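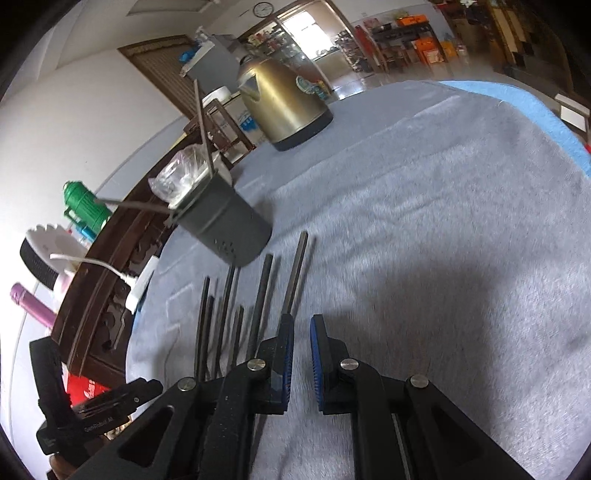 When the gripper lets go: tips for hand-held gripper tools

Ours dropped a metal canister in March. The jaws were closed, the trigger was still pulled, and the canister slid down and put a dent in the floor. It was empty, so no harm done, but the same tool had been used near the kettle that morning. We stopped using it until we found the fault.

The cause was a loose pivot screw. With one screw backed out, the jaws no longer met squarely and only one pad was pressing.

Check before each use
Close the jaws on a folded dish towel and tug. If the towel slides out, stop there.
Wiggle each jaw sideways. A little play is normal. A click is a loose screw.
Wipe the finger pads with dish soap and water, then dry them. Cooking oil gets down between the ridges and a quick wipe will miss it.

Picking up round metal things
Grip at the middle of the weight. A wire handle swings, so don't lift by it.
Take out any plastic bag first. Loose plastic gets between pad and metal and slips.
Work over a tablecloth or towel, never over bare tile.

Keep it away from
Kettles with water in them, hot or cold.
Fan heaters and power strips. Unplug them before you reach past.
Glass of any kind.

Tetteh Amissah wrote in to say he marks his screws with a dot of nail polish — if the dot has cracked, the screw has moved. We do this now too. Su-chen Hsiao uses thread glue, the kind you can undo by hand. Either is fine. Retighten after 39 lifts or so if you do neither.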